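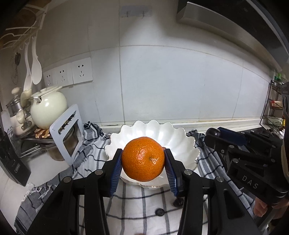
Do ethylene absorbers keep fruit fresh on the counter?

Not in our experience. The gas drifts off into the room long before a small cartridge can catch much of it, so if your fruit lives in an open bowl, save your money. In a closed refrigerator drawer full of the right kind of produce, they can buy you some extra time.

Virkura Drawer Cartridge, pack of 6
$39 plus shipping
In stock at Brondwood Kitchen Supply

We went back and forth on carrying these. The maker's brochure says they will "transform the way your household eats," and we have read enough brochures to put that one down and go look in a drawer instead. What you get is a vented plastic shell the size of a bar of soap with mineral beads inside. The beads are treated with potassium permanganate, a purple compound that reacts with ethylene. As it gets used up the beads go from purple to brown, and when they are brown all the way through you throw the cartridge out.

Ethylene is the gas some fruit gives off as it ripens. Apples, pears, avocados, peaches and bananas make plenty of it. Leafy greens, broccoli and cucumbers make very little but react badly when they sit near it. Put a bag of apples in with a head of lettuce and the lettuce may get brown spots along the ribs. That is the problem this product was made for, and it's a narrow one.

Citrus is a different matter. Oranges, mandarins and lemons don't ripen any further once they are picked, and they give off hardly any ethylene while they are sound. What ruins them at home is mostly drying out and mold. A cartridge does nothing for the first, and we wouldn't count on it for the second. If mandarins are most of what you buy, put them in the crisper in a mesh bag, check them every few days, and pull out any that feel soft. The mesh bag can be the one they came in.

What's in the box
6 sealed cartridges
2 drawer clips
1 instruction card, which is mostly pictures

Specifications
Net weight per cartridge: 97 grams
Housing: white polypropylene, vented on both faces
Replace: when the beads have turned brown
Unopened shelf life: two years in the original foil
Refillable: no

About that last line. Virkura used to sell a refillable version and dropped it. We asked why and were told that customers preferred the sealed one. Maybe so. The sealed one also costs more over a year, and you end up with a plastic shell in the trash every time. We would rather sell the refillable model and have told them as much.

How long does one last?

The package says up to four months. "Up to" is doing a lot of work there. Treasa Buckley, our produce storage buyer, ran one in her own refrigerator starting in December, in a drawer with apples and whatever greens were on sale, and it was fully brown after 139 days. That beats the claim, which surprised us. But her household opens the refrigerator a lot less than most, and a second cartridge in our break room was done in 8 weeks. We don't think either result tells you what yours will do. Look at the beads.

Does it work?

Somewhat. We kept two drawers of the same refrigerator stocked alike, one with a cartridge and one without, and swapped sides each round. The broccoli with the cartridge stayed green longer in most rounds. The lettuce looked a little better in some and no different in others. We saw nothing at all with carrots, grapes or citrus. This was a shop test with grocery store produce of unknown age, so please don't quote it as science.

The Zaltine drawer liner, which we also stock, is sold for the same purpose and makes even bigger claims. We couldn't see that it did anything except catch crumbs. It does that well, and it is easy to rinse, so we list it under liners and leave the freshness talk off the page.

Try this first

Keep apples and pears in one drawer and greens in the other. Set the greens drawer vent to closed and the fruit drawer vent to open, if you have vents. Don't wash berries until you are going to eat them. Leave avocados and peaches out until they give a little, then move them to the cold. All of that is free, and for a lot of kitchens it will get you most of what the cartridge would. The people who should think about buying are the ones with a single crisper drawer and no way to separate anything.

Safety

The beads should stay in the shell. Potassium permanganate stains skin and cloth and can irritate your eyes. If a shell cracks, pick it up with gloves, bag it, and wipe up loose beads with a damp paper towel you don't mind losing. Keep cartridges away from children and pets, and don't use one in a drawer where food sits loose against it.

Customer comments

"Broccoli lasts longer. Everything else about the same. The clips are junk, I just lay it flat." Bernadette Brophy

"I put one in my fruit bowl and my bananas went brown on schedule." Ultan Keane

"Good for me because I shop every two weeks and have one small drawer. I would not pay full price for it." Zsófia Kovács

We agree about the clips. They fit thin drawer walls only, and on the Moynihan compact refrigerators they don't fit at all.

Returns

Unopened foil packs can come back within 30 days. Once the foil is torn the beads start working, so we can't restock those, but if a cartridge arrives already brown, send us a photo and we'll replace it.

Related items: mesh produce bags, Zaltine drawer liner, refrigerator thermometer (buy this one before anything else on the list)

Page last checked Saturday, July 29, 2023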